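Grivitz Bench Kit – Set-Up Guide
Section 2: Cloth, rack and filling station
Revised 8 Jun 2022, L. Zakharchenko

Read all of this before opening the glass box. Takes over 40 minutes first time.

2.1 Lay the cloth

1. Wipe the table. Let it dry.
2. Spread the black cloth, right out to the edges. Small folds are fine, big ones are not – a ring will rock on them.
3. Fix the edges down. Tug once to check.

2.2 Rack and flask

4. Stand the acrylic rack on the cloth, drilled plate up.
5. Lower the tubes in from the top. Don't force a tight one, turn it.
6. Cork ring next to the rack, flask in the ring.
7. Funnel goes wide end up, spout over the flask neck.
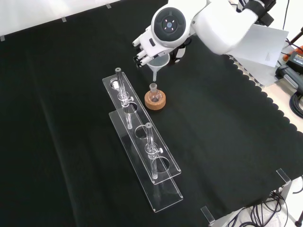 Fig. 2-1. Funnel over flask, flask in cork ring, rack alongside.

CAUTION: check the flask for chips before every use. Chipped neck – bin it, order part 420.

2.3 Scoop and clear parts

8. Unpack the clear pieces one at a time. They scratch eachother.
9. Lay the scoop on the cloth where you can reach it. Clear plastic on black shows up well, on a bare white table you will lose it.
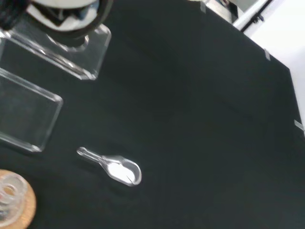 2 min read

Note: no paper towels on the acrylic. Soft cloth, soapy water, rinse. No solvents, they cloud it.

10. Keep powders and liquids on seperate sides. Caps back on when you stop.

2.4 Cork pieces

11. Cork sits flat on the cloth, always. Press lightly, if it tips smooth the fabric underneath.
12. Wet cork – take it off the bench, air dry overnight.
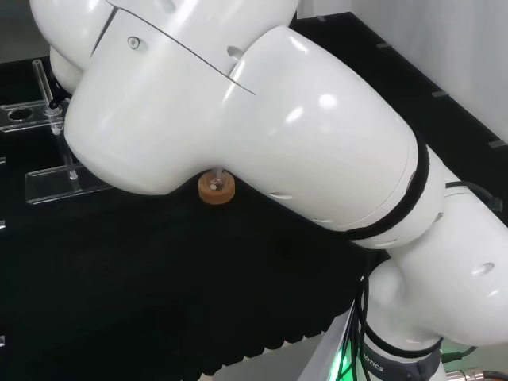
Can I wash the black cloth in a machine?
Cold wash, gentle, no softener. Hang it up and iron on low before it goes back on the table.

Missing parts: write to Caoimhe Lenihan at Cludau, with the box number. Section 3 covers weighing.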